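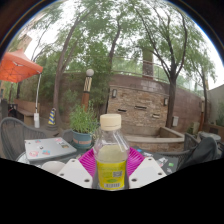
Okay, a few of you asked for my thoughts on the Netik hand gripper kit now that I've had it a while, so this is going to be a long thread. Get a drink. I'm on week three with it and I have opinions, most of them friendly!

1/ Quick background for the new folks. I do small data jobs on the side, mostly recording everyday grabbing and placing so people with actual robot arms can train on it. Before this I was using a Lougher, the older model with the stiff trigger, and my wrist would like you all to know it has retired.

2/ The Netik is $469 for the basic kit. You get the handle, the two white plates, one set of the ribbed fingers, the camera mount and a calibration card. Camera is extra and they don't make that very clear on the order page, so check what you already own before you hit buy. I had one that fit. A friend did not, and was pretty grumpy about it for a couple of days.

3/ The fingers are the reason to get this thing. They're soft and ribbed and they give around whatever you close them on, so you don't have to line up perfectly. Mine are magenta. There's a gray set too and I can't imagine why you'd pick it. When I'm going through footage late at night, I can find those fingers in half a second, even against a cluttered table with trees and chairs and who knows what behind it.

4/ Drink bottles are my standard test for any gripper. Clear plastic is mean – it's slick, it reflects everything, and the sides squish if you squeeze too hard. I did a lot of them out on a patio, on a dark gray table with my usual mess of stuff on it, and the Netik held them better than I expected. One with a yellow label and pale yellowish drink in it was my favorite all day because it's so easy to spot on screen. Grab it around the body, keep it upright, set it down, do it again until you're bored silly.

5/ Drops! I know you want the number. In my best bottle session I had 2 drops, and both were me rushing the release. On the Lougher I would have lost count and probably my temper. This is one person on one patio, so please don't go quoting me in a paper.

6/ Now the camera view. You're looking down the tool past the plates with a very wide lens, so you get the object, the fingers, and half the neighborhood. I love that for outdoor work because there's so much around to help the tracking along. The corners do go dark where you catch the rim of the lens, though, and if that kind of thing bugs you, plan on cropping. Small print on labels also tends to come out mushy. I couldn't read the green lettering on that yellow bottle at all in the frame I've got up top, so if your project needs readable text, this setup is probably going to disappoint you.

7/ Comfort. I can go nearly an hour before I want to put it down, and I have small hands. The handle is a little fat for me still. I wrapped it in tennis grip tape and that helped with the sweaty palm situation, which in warm weather is a real situation.

8/ Things I don't love, in no special order. The screws on the plates work themselves loose. I tighten mine every Tuesday and I put a dab of thread glue on the lower ones. The calibration card is thin cardboard and mine already has a bent corner. And the case it ships in has foam cut for the old version, so nothing sits quite right in it. For this money I'd like a case that fits!

9/ Software. It exports fine to Faveck, which is what most of my clients want. The first sync took me 8 tries, and then I updated the firmware and it hasn't acted up again. So update the firmware FIRST. It's on page two of the booklet in tiny letters and I skipped right over it like I always do.

10/ Netik also sells a review service where you send in your recordings and they flag the bad ones for you. I tried the free month. It caught a bunch of clips where my thumb had slipped and the fingers closed crooked, and it was polite about it, too. I'd pay for it on a big job. For small ones I'd sooner sit on the couch and go through them myself.

11/ Someone asked how it compares with the Vosmont. I've only held that one for an afternoon, so take this with salt. The Vosmont is lighter and the trigger is lovely, just buttery. But its fingers are harder, and round things wanted to roll out on me – bottles especially. If you mostly pick up boxes and books, go try one before you decide.

12/ I crossed 3,000 grabs on the Netik this week and the fingers still look good, a few scuffs on the ridges and no tears. Replacement sets are sold in pairs and I've got one sitting in a drawer just in case.

13/ So would I buy it again? Yes, I would, and I'd order the grip tape the same day. If you've got one and you found a fix for those plate screws that doesn't involve glue, please please reply, I'd love to hear it.

14/ Oh, and left-handed people: the trigger swaps over. You need the little hex key and some patience, and keep an eye on the spring when you open it up. Mine went under the stove.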